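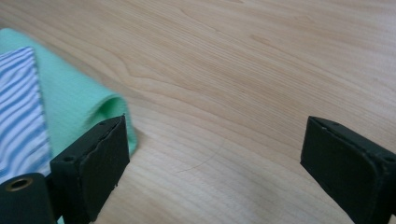 Looking after wooden tables and worktops

Most damage to a wooden table comes from three things: standing water, heat, and the wrong cleaner. A table that gets wiped properly every day needs very little else.

Daily wiping

Use a soft cloth, wrung out until it no longer drips. Wipe along the grain, then go over the table again with a dry cloth. Leaving it to dry by itself is what causes the dull patches you see around the place where people sit.

A small drop of washing-up liquid in a bowl of warm water is enough for greasy fingerprints. Rinse the cloth and wipe again with plain water, or the soap builds up and the surface goes tacky. Avoid anything with bleach or ammonia in it, and keep cream cleaners for the sink.

Scouring pads leave fine scratches that only show when the light is low. The green side of a sponge does the same. For dried-on food, lay a damp cloth over it for a few minutes and then lift it with the edge of an old plastic card.

Veneer or solid?

Look at the edge of the top. On solid wood the grain lines run over the edge and carry on down the end. On veneer they stop, and there is usually a thin strip glued on to cover the join. It matters when you come to sanding. Solid wood can be sanded several times in its life. Veneer can be less than a millimetre thick and one careless pass with a machine will go through it, so do it by hand or leave it alone.

White rings

A white ring is moisture caught in the finish. Try these in order:

Leave it overnight. Fresh rings often fade without help.
Put a dry cotton cloth over the mark and press with a warm iron, no steam, for six seconds. Lift, look, and repeat if it is fading.
Rub in a little petroleum jelly, leave it until morning and wipe off.

Black rings are another matter. The water has got through to the wood itself and the finish has to come off before you can treat it. Usha Poduval wrote in to say she had good results with oxalic acid on an oak top. It does work, but wear gloves and goggles, open the windows and follow the packet.

Oiling

This is for oiled tops only – oil will not soak into varnish or lacquer. To find out which you have, put a drop of water somewhere out of sight. If it darkens the wood after ten minutes, the top is ready for oil.

Put on a thin coat with a lint-free rag, wait 15 minutes, and wipe off everything that has not gone in. Two thin coats are better than a thick one. Ours gets done every 6 months, usually in June and again before Christmas.

Oily rags can catch fire by themselves if they are left in a heap. Spread them flat outdoors until they are stiff and dry, then bin them.

Cloths

Terry is good for drying and poor for polishing, as the loops leave fluff. Old T-shirts are better for oil and wax. Wash table cloths separately from floor cloths, at 60 degrees, without fabric softener. Softener coats the fibres and they stop soaking up water.

Small dents

If the wood is solid and the fibres are only squashed, put a damp cloth over the dent and touch it with the tip of a hot iron. The steam swells the wood back up. Do not try it on veneer, where the heat may loosen the glue.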